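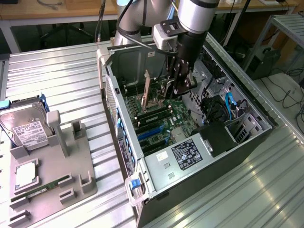

Skoston Open Water Swimming Club – Members' Diary

March

Up at twenty to six. Porridge, tea, kit bag already by the door. Roads clear all the way to the reservoir, and I parked by the lower gate because the top one was still chained.

Water at 6 degrees on the jetty thermometer. It has been stuck there for a fortnight. Niilo Heiskanen was in first as usual and did the short loop, 400 metres, without a stop. I went in after him and did the first leg well enough, then lost the feeling in my left hand at the second buoy and cut across to the steps. Gloves are on the list. I have had the same pair for three winters and the seam on the thumb has gone.

Eetu Lappalainen stayed on the bank with the whistle. He is still off with his shoulder and says it will be another month. He had brought the new tow floats from Barrios. They are a brighter orange than the old ones and the strap is longer, but the valve is stiff and it took me several goes to get mine blown up. I would not want to do it with cold hands.

Changed behind the boat shed out of the wind. The door has swollen again and will only open halfway, so bags have to be passed through sideways. Eetu had a flask of blackcurrant and we stood and talked about the Ladard crossing. Niilo wants to enter a relay team. I said I would swim a leg if it is the middle one – I do not like the start, with everybody kicking, and the far end is all weed. Entry is 400 pounds for a team, and the club will put in 100 of that. The rest we split. Forms have to be in before the clocks change.

Home by half past eight. Rinsed the wetsuit and hung it over the bath. Toast and two eggs. My feet did not warm up until gone ten, even with the thick socks.

In the afternoon I drew up a plan for the next few weeks. Pool on two evenings, reservoir at the weekend, and no distance outside until the water is up to nine or ten. I also want to work on breathing to the right. I always turn left, and on the Finon side of the lake that means a mouthful of chop every time the wind gets up.

Rang Niilo after tea to say yes to the relay. He had already put my name down.

Bed early. Left shoulder a bit tight. Order gloves tomorrow.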